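Grillgate: Paired Gripper Comparison on Small Hinged Objects

Data card and usage notes
Maintained by the Carretero Manipulation Laboratory, Grandport
Contacts: Driss El Ouafi (recording and hardware), Kadir Özkan (annotation and release)

Summary

Grillgate is a collection of teleoperated recordings made to compare two kinds of end effector on the same tabletop tasks. The left arm carries a multi-fingered hand. The right arm carries a two-fingered gripper. The release contains 335 episodes, each with synchronized video, joint states and operator commands. It is intended for groups that must choose an end effector for light household objects, and for those training policies on two-arm stations in which the arms are not equipped alike.

Changes in this version

Episodes with a dropped controller packet longer than 40 milliseconds have been moved to a separate folder named held_out_timing. They remain available but are excluded from the default index. The field formerly named grip_width is now grip_command, as it records the value requested by the operator and does not measure the opening reached.

Tasks

The object set is limited to items that have a hinge, a lid or a folding part. The eyeglasses task is the largest group in the release. The operator is asked to open the case, bring the glasses to it, lower them into the base and close the lid. Either arm may be used for any step, and the arm chosen is written to the step label. Episodes in which the glasses were not placed are retained and marked as incomplete.

Camera views

Each station records a head view and a wrist view. The head view covers the work area and is the recommended source for step labels. The wrist view moves with the arm, and its content depends strongly on the pose. When the wrist is turned away from the task, it may show only plain surfaces for long periods. Users should not assume that an object is present in every wrist image.

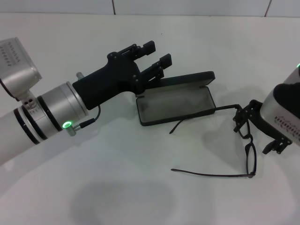 Head view, eyeglasses task, with the glasses in the two-fingered gripper. 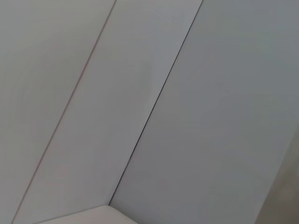 All streams are stored at the rate at which they were received. No resampling has been applied. Timestamps are taken from the station clock and given in milliseconds from the start of the episode. A loader that aligns video and joint states to a common rate is included in the tools folder; its default setting uses the nearest earlier sample.

Contents of an episode folder

head.mp4: head view, color
wrist.mp4: wrist view, color
joints.csv: joint positions for both arms
commands.csv: operator commands, including grip_command
steps.json: step labels, with start time, end time and arm used
notes.txt: operator remarks, where given

Annotation

Step labels were drawn by one annotator and checked by a second. Where the two disagreed on a boundary, the earlier time was kept and the step was marked as disputed. Over 2,000 step labels are included. Contact events were labeled from video alone. They should be treated as estimates, particularly for the multi-fingered hand, where the fingers often hide the point of contact.

Known limitations

The comparison is not balanced. Operators were free to choose an arm, and most preferred the two-fingered gripper for thin parts such as eyeglass temples. A lower count of successful grasps by the hand therefore does not show that the hand is less capable. Users who wish to compare success rates should restrict the data to steps marked assigned_arm, in which the choice was made in advance.

Neither end effector was fitted with a force sensor. Motor current is recorded for the gripper only.

Lighting and table surface vary little between episodes. Policies trained on this release alone should be tested on other backgrounds before any claim of general use is made. In our own trials, wrist-only policies performed poorly at the beginning of an episode, and we advise against using the wrist stream without the head stream.

Calibration

Camera and arm calibration files are stored by session under calib. The left hand was remounted once during recording, in November, and sessions after that point use a separate hand-to-wrist transform. The loader selects the correct file from the session name. Users who write their own loader must do the same, or fingertip positions for the left arm will be wrong.

Access and terms

The data may be used for research and teaching. Redistribution of the full archive requires written consent from the laboratory. Derived labels may be shared freely, provided that the version of the release is stated.

The recording software, Flolldale, is distributed separately under its own license. It is not needed to read the files.

Reporting errors

Please send the episode name, the time within the episode and a short account of the problem to Kadir Özkan. Questions on mounting, wiring or controller settings should go to Driss El Ouafi. Confirmed label errors are listed in errata.txt and corrected in the next version.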